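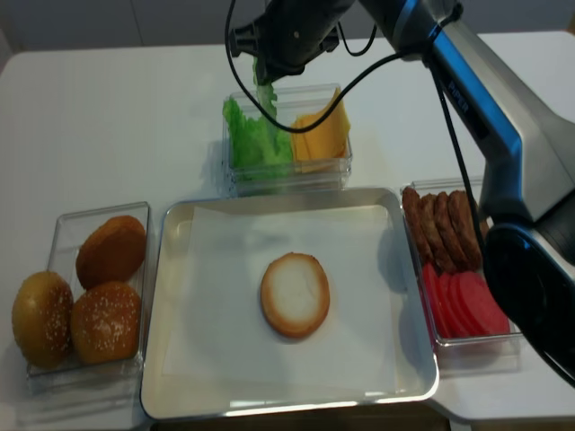 Burger bench, February, 2:10 pm. Lettuce and cheese share the box at the back, buns to the left, tray in the middle.

Notes on the layout before I forget why we settled on it. The previous plan, known in this notebook as the Bakthorpe arrangement, had every ingredient in its own dish and all the dishes in a row. It looked like a salad bar in a mid-priced hotel and took up about as much room. Lettuce and cheese now live together in one clear container, greens on the left, slices on the right. They have not complained. The cheese does migrate if the box gets bumped, so bump the box less.

Build order for the Vallamberg sheet: bottom bun cut side up, lettuce, cheese, lid. I still think cheese under lettuce is the correct burger and have said so in the margin of the sheet, in pen.

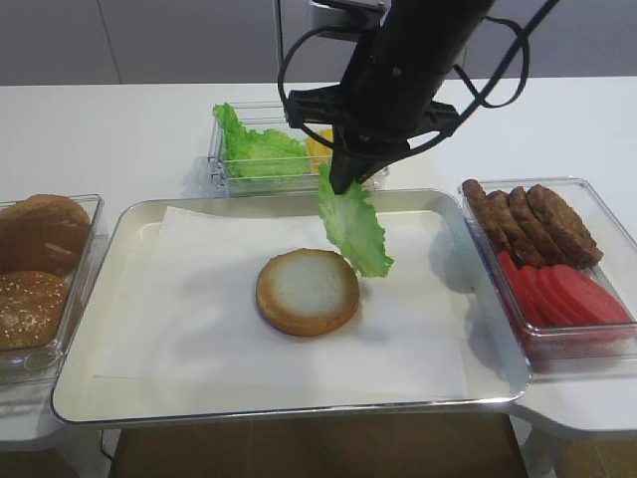

Parchment goes in the tray before anything else. Cut it short of the rim or it rides up the side and takes the bun with it. I cut 2 sheets too long this morning and used them anyway, then didn't.

Lettuce: the green leaf type, frilly, separated and stacked with the ruffles all one way. Iceberg was tried under the Rirker list and behaves like roof tile. Leaves that are mostly rib go to the bottom of the pile, where they can think about it. Anything wider than a bun by more than a thumb gets torn down first. Discard count to date is 107 leaves, logged in the back pages under "compost," and I'm not proud of the handwriting.

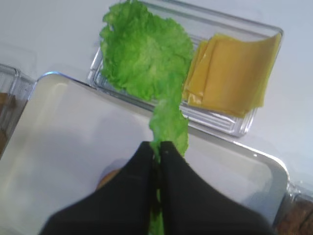

Nel says the slices should be fanned before they go in the box, because a square stack sticks to itself by mid-afternoon and you end up serving a cheese brick. Agreed, grudgingly. Offset each one a little from the one below. I had been calling my stacks "offset" already on the grounds that I can't stack straight.

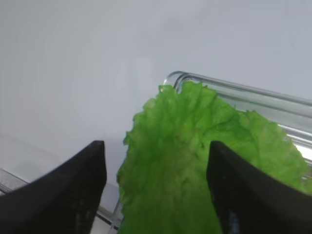 Leaves also go limp faster near the lamp end of the bench. Keep the spare bag in the fridge and top up the box in small handfuls. 300 g at a time is plenty.

To do: more parchment, seeded buns, wipe down under the tray. Someone has written "pickles?" on the whiteboard again. No.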